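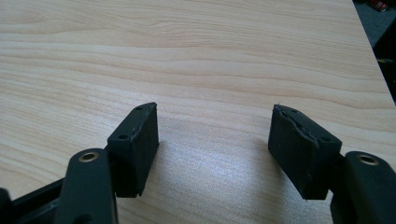

Table, wood grain surface

Kudo Library of Speculative Fiction: Member Forum
Cataloguing and Bibliography > Author Entries
Topic: Co-author credit in the Zistivach novels

s_lu_catalogue
Moderator
Members are advised that the author entry for Els Willems is under revision. The present entry credits Willems alone for all Zistivach novels. The title pages of the second and third novels name Siu-ming Tseng as co-author, and the game supplements from Restum name Tseng first. It is proposed that the joint novels be entered under both names, in title page order, and that the supplements be moved to a separate heading for game design. Comments are invited before the end of June.
Shuk-fan Lu, Bibliography Desk

harrowgate
I support the first part of the proposal and oppose the second. The supplements contain fiction. The Restum boxed edition includes a complete novella of 103 pages which has not been printed elsewhere. A reader who consults only the novels heading would have no indication that it exists.

wy_lai
With respect to the previous member, the novella may be given an analytical entry of its own under shorter fiction, with a note naming the boxed edition. That was the treatment adopted for the Gekeo anthologies, and I am not aware of any complaint. A rule book does not become a novel by containing one.
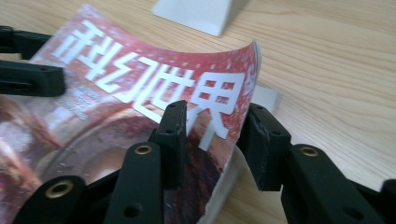
科幻世界, magazine with red and white cover

harrowgate
The Gekeo anthologies were anthologies. The comparison does not assist us. In the boxed edition the rules refer to events in the novella by chapter, and the third novel opens immediately after its final chapter. Separating them would misstate the sequence.

quire_and_folio
May I ask which edition of the second novel the Desk has examined? My copy is the trade paperback, 279 pages, and only Willems appears on the cover. Tseng is named on the title page in smaller type, following the word "with". In my view "with" and "and" are different forms of credit and should be recorded differently.

s_lu_catalogue
Moderator
The Desk examined the hardcover, in which the credit reads "and". The point is well taken. If the member would kindly forward a transcription of the paperback title page, both forms will be recorded in the edition notes.

wy_lai
I would caution against giving too much weight to typography. The acknowledgements in both editions state that Tseng drafted the siege chapters. Whatever word the publisher selected, the book had two authors.

quire_and_folio
I do not dispute the authorship. The entry should nevertheless report what is printed. Transcription forwarded.

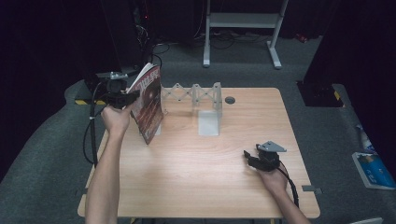
Magazine and grey rack on the table

szewing_h
A related matter. The biographical paragraph describes Willems as "best known as a novelist". The first Zistivach material was a game module with a print run of around 1,000 copies, and it preceded the first novel by 6 years. I request that the paragraph mention the module in its opening sentence.
Sze-wing Huang

harrowgate
Seconded. It also bears upon my objection.

wy_lai
I have no difficulty with the amended sentence. I remain opposed to listing rule books among the novels.

s_lu_catalogue
Moderator
The revised entry was posted in August 2025. Both names now appear on the second and third novels, with the paperback variant noted. The opening sentence mentions the module. The supplements have a separate heading, and a cross-reference to the novella has been placed between the second and third novels.

harrowgate
The cross-reference is an improvement. I maintain that the novella should be numbered in the series, and I will submit a separate request to that effect.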